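Mein Februar mit dem Sauerteig

22.02.2019

Es blubbert! Seit heute Morgen steht mein Glas auf dem Fensterbrett in der Küche, und der Teig ist über das Gummiband hinausgewachsen, das ich als Markierung drumgespannt hatte. Ich bin im Schlafanzug davor gestanden und hab mich gefreut wie ein Kind. Wer hier länger mitliest, weiß ja, dass mein erster Anlauf im Ausguss gelandet ist (grauer Film, Geruch nach Nagellackentferner, reden wir nicht weiter darüber).

Den zweiten Versuch verdanke ich Linnea Brekke. Sie hat mir ein Schraubglas mit zwei Löffeln von ihrem Roggenansatz mitgegeben, in Zeitungspapier gewickelt, und dazu einen Zettel mit der Fütterung. Gleiche Teile Mehl und Wasser, Deckel nur auflegen, Geduld haben. Mehr stand da nicht. Ich hatte vorher stundenlang Foren gelesen, in denen sich Leute über Zehntelgrade streiten, und war danach verwirrter als vorher. Der Zettel hängt jetzt am Kühlschrank und ist schon ganz mehlig.

Das Mehl hole ich mir in Olberg, von der kleinen Mühle hinter dem Bahnhof. Roggen Vollkorn, ziemlich grob, der Duft beim Öffnen der Tüte ist eine Wucht! Ich hab zum Vergleich auch das Supermarktmehl probiert, und das Brot ist damit gut geworden, nur eben braver. Mit dem Olberger Mehl wird die Krume dunkler und bleibt länger saftig. Am dritten Tag schmeckt mir das Brot am besten, mit Butter und ein bisschen Salz, sonst gar nichts.

Jetzt zum Rezept, das ich inzwischen bestimmt schon jedem erzählt habe, der nicht schnell genug weg war. Am Abend vorher 75 Gramm Ansatz mit Roggenmehl und lauwarmem Wasser verrühren und abgedeckt stehen lassen. Am Morgen kommen das restliche Mehl und 10 Gramm Salz dazu, dann noch einmal Wasser, bis es sich anfühlt wie feuchter Mörtel. Kneten muss man Roggen kaum, rühren mit dem Holzlöffel reicht völlig. Ab in die gefettete Kastenform, mit nassen Händen glattstreichen und dann warten, bis die Oberfläche Risse bekommt. Bei mir dauert das in der kalten Küche ewig, im Backofen mit eingeschalteter Lampe geht es deutlich flotter.

Mein letztes Brot hat nach dem Auskühlen 614 Gramm gewogen. Ich hab mir das aufgeschrieben, weil ich wissen will, wie viel Wasser beim Backen verloren geht, und ja, ich führe jetzt ein Brotheft. Da steht alles drin: Mehl, Stehzeit, Wetter, Laune. Beim vorletzten Eintrag steht nur »Form vergessen zu fetten«, dahinter drei Ausrufezeichen. Das Brot haben wir mit dem Löffel gegessen.

Aileen Belmonte hat neulich gefragt, ob man das Ganze auch mit Dinkel machen kann. Kann man! Der Teig wird weicher und mag es gar nicht, wenn man ihn zu lange stehen lässt, aber das Ergebnis ist herrlich mild und mit Honig fast schon Kuchen. Ich hab für sie einen Teil vom Roggenansatz abgenommen und über ein paar Tage auf Dinkel umgefüttert. Er zieht nächste Woche bei ihr ein, einen Namen hat er auch schon: Birkia. Meiner heißt übrigens Koval, den Namen hat er von Linnea mitgebracht und ich wollte ihn nicht umtaufen.

Als Nächstes will ich mich an ein Mischbrot mit Walnüssen wagen, und zwar freigeschoben, also ohne Form. Davor hab ich großen Respekt, mein Teig läuft mir nämlich gern davon. Falls ihr Tipps zum Formen habt, schreibt sie mir bitte in die Kommentare, ich probiere wirklich alles aus! 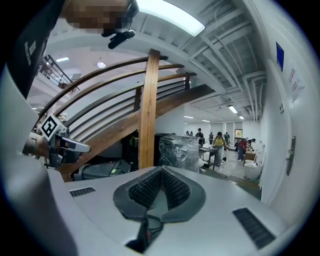 Koval bekommt heute Abend noch eine Portion Mehl, und dann wird das Walnussbrot angesetzt. Zum Backen ziehe ich immer etwas Dunkles an, und das ist bei Roggenmehl eine richtig dumme Idee, man sieht jeden Handabdruck. So ein dunkles Shirt mit kleiner weißer Schrift an der Seite wie auf dem Foto wäre bei mir nach zehn Minuten komplett gesprenkelt, und die Schrift würde vermutlich gar nicht mehr auffallen. Eine Schürze hätte ich sogar, sie hängt an der Küchentür, und ich denke jedes Mal erst an sie, wenn ich schon bis zu den Ellbogen im Teig stecke.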